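衣類ハンドリングセル「Clutar(クルター)」 実演見学のご案内

製品情報 > 布・衣類ハンドリング > Clutar

概要 | 特長 | 実演見学 | 仕様 | 付属品 | お問い合わせ

Clutarは、Tシャツやタオルのような柔らかいものをつかみ、持ち上げ、次の場所へ渡すためのロボットセルです。リネンサプライの工場さま、古着の選別場さま、それから通販の返品を扱っておられる倉庫のみなさまに、少しずつ使っていただけるようになってまいりました。

カタログの数字を並べるより先に、まずは動いているところをご覧いただきたい、というのが私どもジャーノミコ(Jernomico)の昔からの考え方でして、このページも半分以上が見学のご案内になっております。仕様だけをお急ぎの方は、どうぞ下のほうまでお進みください。

■実演見学について

見学は、弊社のショールーム「ブレリア(Brellia)」で承っております。一組さまずつのご案内で、お時間はたっぷりお取りします。工場の帰りにお一人でふらりとお寄りくださる方もいれば、現場の班長さんから経理の方までそろってお見えになる会社さまもあります。どちらも大歓迎です!

当日はまずお茶を一杯お出しして、いまどんな布を、どんなふうに扱っておられるのかをお聞かせいただきます。この時間がつい長くなってしまうのですが、実演の中身はここでのお話をもとに決めますので、どうかお付き合いください。「うちは濡れたものが多い」「裏返しのまま流れてくる」「タグが硬くて引っかかる」など、困りごとは細かければ細かいほど助かります。

それから装置の前に移っていただきます。担当はアフシン・コルデスタニ(Afshin Kordestani)です。装置の立ち上げから指先の調整まで一人でこなす技術者で、ご質問には手を動かしながらお答えします。日本語、英語のどちらでもどうぞ。専門的なお話になりますと、途中から図を描き始めることがありますが、その紙はお持ち帰りいただいてかまいません。

■実演の流れ

最初にご覧いただくのは、無造作に置いた衣類へハンドを近づけ、つまむ場所を決めるまでの動きです。箱や瓶と違って、衣類には決まった形がありません。同じシャツでも、置くたびに山の位置が変わり、襟が上に来たり下に隠れたりします。Clutarは布の盛り上がったところや折り目のあたりを候補として選び、指の向きを合わせてから、ゆっくりと間合いを詰めていきます。

見学の方がいちばん前のめりになられるのが、実はこの閉じる直前のところです。持ち上げる動作のほうが派手なのですが、毎日布に触っておられる方ほど「ああ、そこをつまむのか」と声を出してくださいます。私どもとしても大変うれしい瞬間です。

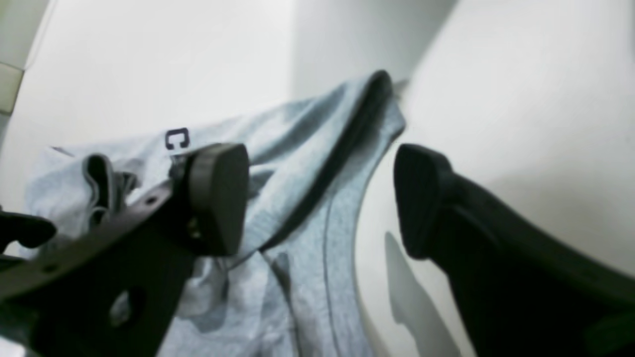
つまんだあとは、少しだけ持ち上げて、いったん止めます。布の重みがどちらに寄っているか、余計なものまで一緒に上がっていないかをここで確かめます。二枚重ねて取ってしまったと判断すれば、戻してやり直します。このやり直しを「失敗」と呼ぶかどうかは、社内でもずいぶん話し合いました。いまは、そのまま次の工程へ流してしまうよりずっと良いと考えて、あえて省かずにお見せしています。

後半は、お客さまの布で試していただく時間です。普段扱っておられるものを袋に入れてお持ちください。新品よりも、何度も洗ってくたびれたもののほうが参考になります。これまでにお持ちいただいたものでは、厨房用の前掛け、赤ちゃんの肌着、旅館の浴衣などが印象に残っております。浴衣の帯には手こずりました。長くて細いものは今でも得意とは申せません。そのあたりも正直にお見せいたします。

■特長

向かい合わせの二本指
ハンドは、二本の指が左右から閉じるつくりです。指先には丸みのあるパッドが付き、布を両側からはさみます。吸着式では空気が抜けてしまう編み地にも使いやすく、生地に針を刺すこともありません。パッドは消耗品としてご用意しておりますので、摩耗が気になりましたらお客さまのほうで交換していただけます。

手首のカメラ
ハンドのすぐそばに小型カメラがあり、指先と布の位置関係を近くから見ています。上からのカメラだけでは、アーム自身が邪魔になって肝心なところが隠れてしまうことがあります。見学の際は手元の映像をモニターにも映しますので、後ろのほうにお立ちの方にもよくご覧いただけます。

教え直しのしやすさ
扱う品目が変わったときは、現場の方が画面を見ながら追加の動作を教えられます。フィクリ・プルバ(Fikri Purba)が担当した操作画面で、文字を大きく、ボタンを少なくすることに大変こだわりました。手袋のままでも押せます。見学ではぜひ一度触ってみてください。

■仕様(標準構成)

品名:Clutar 衣類ハンドリングセル
対象物:Tシャツ、タオル、肌着、エプロン等の布製品
把持方式:平行に向き合う二指、交換式パッド付き
カメラ:手首部1台、上方1台
1回に扱う枚数:1枚
登録できる品目数:1,000品目
電源:単相200V
操作画面:日本語、英語
設置:床固定、またはキャスター架台(別売)

処理の速さにつきましては、布の種類と置かれ方で大きく変わりますので、ここには載せておりません。見学の際にお客さまの布で計り、その結果を書面でお渡ししております。「一枚何秒ですか」とお電話でお尋ねいただくことが多く、いつも歯切れの悪いお返事になってしまい申し訳ないのですが、布を見ないで申し上げた数字は、あとでお互いに困ることになりますので……。

■付属品・別売品

交換用パッド(2個1組)
エーバーハルト(Eberhard)製キャスター架台
供給トレー 浅型、深型
安全柵 前面扉付き
操作画面用スタンド

架台は高さの調整ができます。床に傾きのある工場さまにはこちらをおすすめしております。深型トレーは返品仕分けのお客さまからのご要望で加えたもので、たくさん入るぶん、底のほうの布をつまむときに動作が少しゆっくりになります。

■見学にあたってのお願い

・一度にご案内できるのは10名さままでです。
・所要時間は2時間を見ておいてください。お急ぎの場合は短縮のご案内もいたしますので、お申し込みの際にお知らせください。
・お持ちいただく布は、洗濯済みのものをお願いいたします。
・動作中は安全柵の外からご覧いただきます。
・写真、動画の撮影は自由です。ほかのお客さまからお預かりしている品だけは、撮影をご遠慮ください。
・かかとの高い靴はお避けください。床に配線の段差がございます。

■よくいただくお尋ね

買うかどうか決まっていなくても見学できますか
もちろんです。勉強のために、とおっしゃって三度お越しになった方もいらっしゃいます。学校の先生や学生さんのお申し込みもお受けしております。

布を送って試してもらうことはできますか
できます。お預かりした布で動作を確認し、動画と簡単な報告書をお送りします。ただ、できましたら一度は現物の動きを横で見ていただきたいのです。音や、布の揺れ方、止まったときの間合いなど、動画では伝わりにくいところがございます。

たたむところまでできますか
標準構成では、つかんで渡すところまでとなります。たたみ機につなぐ構成はご相談を承っております。すでにお使いの機械がありましたら、投入口の写真をお送りください。

染みや穴の検査はできますか
検査の機能はございません。検品台の前まで運ぶ用途でしたら、お役に立てるかと思います。

■お申し込み

下記のフォームに、会社名、ご人数、お持ちになる布の種類、ご希望の時間帯をご記入のうえお送りください。折り返し、担当より日程のご相談をさしあげます。布の種類は「タオルいろいろ」くらいの書き方で十分です。

例年6月はリネン関係のお客さまのお申し込みが重なりますので、その時期をご希望の場合は早めにお知らせいただけますと助かります。お車でお越しの方には、駐車場の地図を予約確認のメールに添えてお送りします。入口が少し奥まっておりますので、お迷いになりましたら遠慮なくお電話ください。表の通りまでお迎えにあがります。

見学申し込みフォームへ
カタログ請求
交換用パッドのご注文

最終更新:2024年12月13日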